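Section 5: Loading the Jikley Guest Box

By now you have a box. If you have a box and two leftover side pieces, go back to Section 4 and look again at the word "both."

The Jikley is an open-topped box for the things people keep beside a bathroom sink. Loading it is simple enough that we were tempted to leave this section out. Then we read the mail.

Before you begin

Clear a table. The bathroom counter is a poor place to work, being already covered with whatever made you buy the box.

Wipe out the inside with a dry cloth. There may be a little dust left over from packing at our Pearce warehouse. It is clean dust, as dust goes, but it sticks to toothpaste.

Gather everything you intend to put in. Check dates on anything that has one. Throw out any tube that has been rolled up so tightly it can be used as a doorstop.

Loading the box

1. Set the box on the table with the low front wall facing you. All walls look the same height to a person in a hurry. The front is the one with the small Stukum mark underneath.

2. Close every cap. Then check every cap. Flip caps make a click whether or not they have closed, and we have no control over this.

3. Put the tubes in first. A full-size toothpaste tube goes against a side wall, running front to back. Turn the name outward or upward so guests can read it without picking up three things to find the one they want.

4. Lay soft or wrapped items next to the tube. Cotton rounds, wipes, wrapped soap and half-used hand cream all count as soft. They can take a bit of squashing, and they will get it.

5. Leave the rest of the floor clear for now. You will feel an urge to fill it. Steps 6 through 9 depend on your resisting.

6. Pick up the heaviest bottle, usually the mouthwash, and stand it in the corner farthest from the tube. Hold it by the body. Lifting a full bottle by its cap is a test of step 2 that you don't want to run over a light-colored rug.

7. If you are using a pump bottle, turn the head to the locked position. On most pumps this means pressing down and twisting. On some it means twisting the other way, and on a few it means reading the bottle, for which we apologize on behalf of an industry we are barely part of.

8. Stand the pump bottle beside the mouthwash with its spout pointing toward the inside of the box. A spout that hangs over the wall will find a sleeve.

9. Lift the box with 2 hands, one under each side, and carry it to the bathroom. Unlock the pump once the box is where it is going to stay.

Caution: Do not carry the box by the rims. The rims are thin, they are there to look nice, and they do that very well.

Caution: Do not stack one loaded Jikley on another. The bottles stick up above the walls. You will discover this immediately, but some people press on.

Note on tall bottles

A bottle more than twice the height of the wall will stand in the box perfectly well until the first person reaches past it. Lay it down only if the cap screws on. Otherwise leave it out and let it live on the counter, where it has always wanted to be. The Erkard tray (sold separately, as you guessed) fits beside the Jikley and holds bottles of this kind.

Note on glass

Please don't. If you must, put a folded washcloth between the glass and anything it can knock against, and warn your guests.

Refilling

Take the bottles out before you tidy the tubes. It feels quicker to work around them. Customers who work around them go on to write to us about cleaning, which is covered in Section 6.

Put new tubes behind old ones. People will open the new one anyway, but you will have done your part.

If something leaks, empty the box completely, rinse it with lukewarm water and dry it with a towel. Mouthwash wipes up easily. Toothpaste wipes up easily for a day or so, after which it should be thought of as a building material.

Common problems

The box slides on the counter. The feet are still in the bag. See Section 3.

Everything falls to one side. All the bottles are on that side. Move one.

The pump will not pump. It is still locked from step 7. Unlock it before you return it to the store, because the store will unlock it in front of you.

The box is full but items are left over. The Jikley holds what a couple of guests need for a weekend. It does not hold a drugstore. Choose the items in daily use and put the others in a drawer like everyone else.
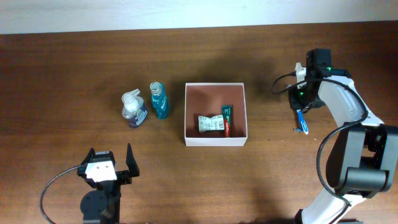

Getting the tubes settled before the bottles go anywhere near the box is the part of this section most often skipped, and it saves the most fuss. Compare your own box at the end of step 5: a Colgate tube close to the right wall with its name running lengthwise, a crumpled white item lying right beside it, and the upper part of the interior left open. The mouthwash and the pump bottle are side by side off to the left, which is a good place to keep yours while you check the caps a second time. If your tube is at the left wall, that is fine too. Swap sides for the bottles and carry on with step 6.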